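Unit 13: Can It Make Breakfast Yet?
Notes for the lecture and the lab section that follows it

Reading: Boychuk's chapter on contact, and the two-page Matubbar handout. Bring both. If you only bring one, bring the handout, as the chapter is heavy.

Where we left off

Last time we looked at machines that do one chore in one place: dishwashers, bread slicers, the carton folder on the Tastcombe line. Those work very well and have for decades, and the reason is that somebody rebuilt the chore to suit the machine. A dishwasher doesn't wash dishes the way you do. It is a box that rains.

This week's question is harder. Leave the kitchen alone, leave the toaster alone, and ask a general-purpose machine with arms to cope. Can it?

Short answer for your notes: sometimes, slowly, with a graduate student nearby.

Why toast is a fair test

Write down the steps before you read mine. Most people put three. Narendra Dubey's section last May got to 25 before they ran out of board, and they hadn't buttered anything.

1. Find the slice. It is pale and flat and may be lying on something with a rim.
2. Get hold of it. Too gentle and it stays put, too firm and you have croutons.
3. Turn it on edge in the air.
4. Line it up with a slot only a little wider than the slice.
5. Let go at the right moment.
6. Push the lever down without pushing the toaster off the table.

Steps 2 and 5 are where the grades are lost. Bread bends, sheds crumbs and differs from one slice to the next. A steel bracket does none of this, and so the factory floor got its robots first.

Terms you will need

Compliance: how much a thing gives when you press on it. Both the bread and the finger have some. Problems start when the software believes neither does.

Occlusion: the hand hides the very object it is reaching for. You do this too, but you can feel the bread.

Reset: putting everything back for the next try. Usually done by a person, and usually left out of the success rate. Ask about it whenever you are shown a success rate.

A worked number

Suppose each of the six steps works 95 times in 100. All six together then work about 74 times in 100. That is a fine score on a quiz and a poor one at seven in the morning. Now do the same sum for 20 steps and see how you feel about a robot that cooks dinner.

Shop-floor chores

Kai Meinecke will cover packing and sorting in the second hour. His view is that a warehouse is a kitchen with better lighting and fewer opinions. I disagree, and you are welcome to watch us argue – it counts as attendance.

For discussion

Pick one chore you did this morning. Which step would you least like to hand over, and would a different tool make it easier than a better hand would? Half a page, due at the start of lab.

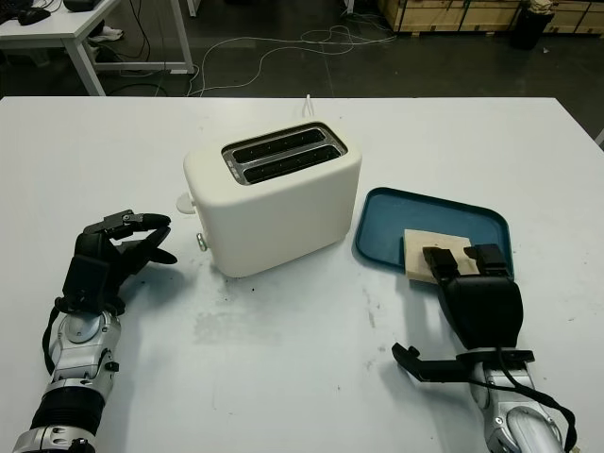
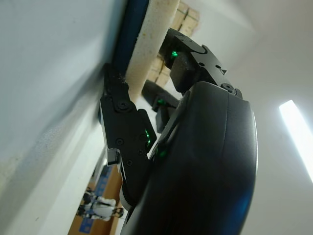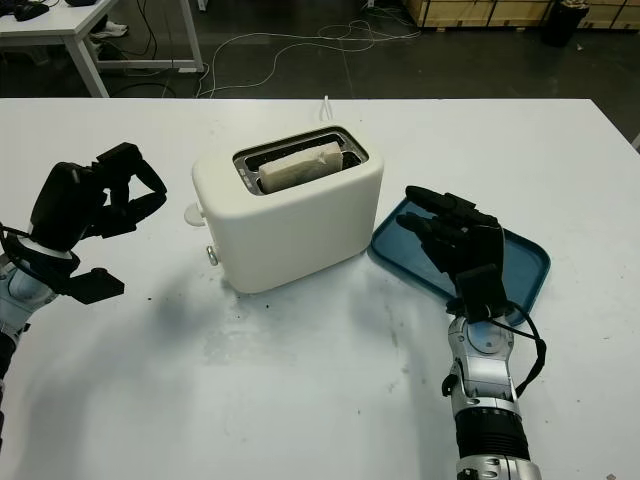 Toaster, tray and bread in the first and last; a hand up against a strip of foam in the middle one.

Skekemside College – Department of Applied Automation – Course 2626, Machines and Everyday Work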